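Manongate Forum > Methods and Results > Small-arm manipulation
Topic: Staged release over an open container, first results

cadams_toleo
Members of the section are invited to comment on a method our group at Toleo has been testing since August. The question is whether a low-cost printed arm benefits from a fixed hold point above the target before each release. In the baseline policy, the arm travels to the container and releases in one continuous motion. In the staged policy, the final approach is divided into 3 segments, and the arm must settle at the end of each.

The target is a clear candy tub with a wavy outline. We left the mug and the other objects on the table, as the policy is intended for ordinary tabletops. Each policy was run in blocks of 8 trials under the same room lighting.
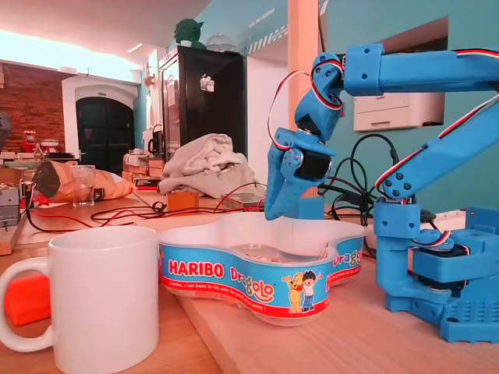
Nosipho Maluleke: Thank you for posting this. I would ask the group to state how "settled" is defined. If the threshold is taken from the servo readings, play in the joints will not appear in it, and the arm may still be swinging at the fingertips when the software reports that it is still.

cadams_toleo
The threshold is taken from the servo readings, as you suspected. We require 5 consecutive readings within tolerance. I accept that fingertip motion is not measured directly, and the write-up will say so.

Ndlovu
I must disagree with the premise. Our own trials with a comparable arm showed no gain from staging once the approach speed was lowered. The improvement reported here may be a result of moving more slowly overall. A fair comparison would give the baseline the same total time.

cadams_toleo
The objection is reasonable. Total time was not matched in the first set. We repeated the comparison on Friday with the baseline slowed to the same duration. The difference became smaller but did not disappear. It is most evident when the approach begins from the far side of the tub.
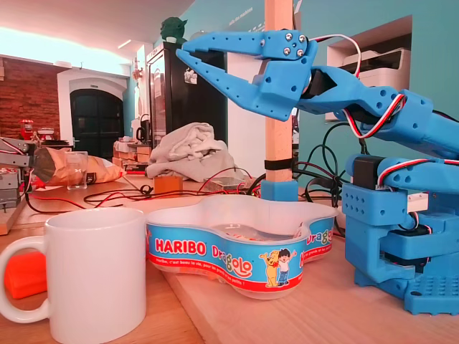 Open gripper above the work area, with the post and candy tub.

Wokitz
Has the group considered training on both approach styles and allowing the policy to select one? Fixed segments seem a heavy requirement for short moves.

Nosipho Maluleke
I would advise against that until the fingertip question has been answered. A mixed policy would make the source of any gain harder to identify.

Ndlovu
I agree on that point. My reservation about the main claim remains, and I would like to see the time-matched trials listed separately by starting side.

cadams_toleo
They will be listed separately. I will post the table to this thread when the remaining blocks have been checked.

Chantelle Adams
Toleo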